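Clube de robótica de Elldale põe dois braços a separar lixo

Quem passou no domingo pela escola Cherkaoui, em Elldale, encontrou o clube de robótica de volta do Riro, o projeto com que os alunos querem ensinar dois braços robóticos a arrumar o que fica em cima de uma mesa depois do lanche. São 12 alunos, juntam-se desde setembro e falam do trabalho com um entusiasmo que contagia até quem só vinha espreitar.

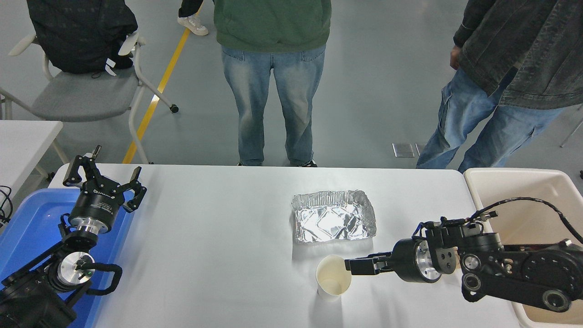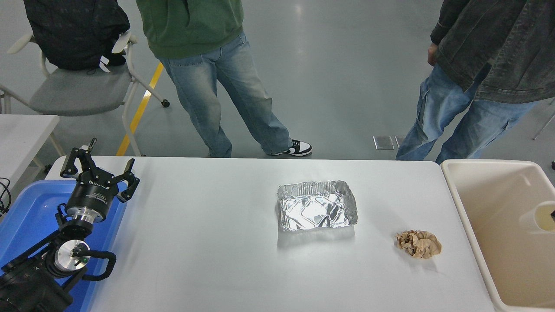

Braços, mesa e caixas do projeto Riro

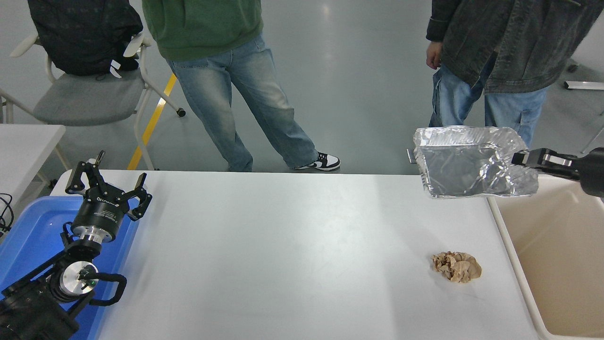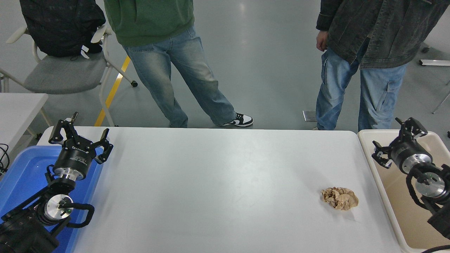
O grupo prepara-se agora para a Taça Skokska, onde vai encontrar outras equipas escolares da região, e até lá quer chegar às 153 tentativas registadas no caderno do clube - já lá vão umas 124, entre boas e menos boas, todas anotadas com a mesma paciência. A escola, que abriu portas em 1919, cede a sala ao fim da tarde e convida as famílias a aparecer. As inscrições para novos membros continuam abertas na secretaria, e não é preciso saber programar para entrar.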